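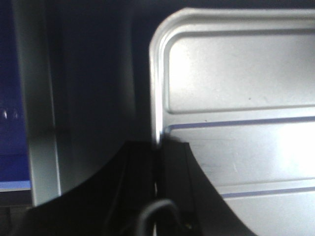

Shemweta find the long way home

Kojo Fiadzo is humming before the coffee arrives. It's a bass line, he says, one that woke him up at five and wouldn't let him go back to sleep, so we sit there for a while and let him hum it. Across the table Paora Rutherford has started tapping the spoon against her saucer, and for a minute or so I'm getting a private Shemweta show over breakfast. I'd have paid for it!

The duo's second album, Skumamville, is out in March, and it's a joy. It's named after the made-up town Rutherford used to draw on the backs of her school notebooks, with its own bus routes and a radio station that only played slow songs. There are 18 tracks, and they run 52 minutes, and I have yet to skip one. The opener, "Indus," starts as a hushed organ piece and then the drums come tumbling in (Fiadzo plays them standing up) and the whole thing takes off.

"We wrote it on a night bus," Rutherford says. "Kojo had the chorus and I had the window seat, so I won."

Their first record was made in a bedroom with one microphone. For this one they moved into Stedine, a small studio above a tire shop, and recorded with the windows open whenever the weather let them. You can hear a truck backing up in "Porch Light." You can also hear Fiadzo laughing at it, and they kept both.

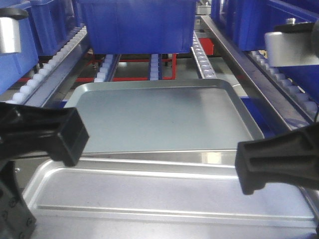

Percussion is where the album really comes alive. Rutherford never liked the sound of a proper snare on the quieter songs, so she went through the kitchen cupboards at home and came back with an armful of bakeware. The best of it was a shallow metal pan, rectangular, with a raised rim and rounded corners, and when she set it on top of a bigger aluminum tray and hit it with a soft mallet she got the dry little clatter that carries "Sister, Wait." It's my favorite sound on the record. Fiadzo wanted it louder, and on the final mix he got his way.

They tried the new songs out last fall in a hall that holds 1,492 people, easily the biggest room they'd ever played. Rutherford forgot the second verse of "Indus" and the front rows sang it for her, months before the song had come out, having learned it from a shaky phone clip.

"I just stood there grinning," she says. "I didn't want to come back in."

The tour starts in April, with a string section on the bigger nights and the bakeware on all of them. Fiadzo has already gone back to humming.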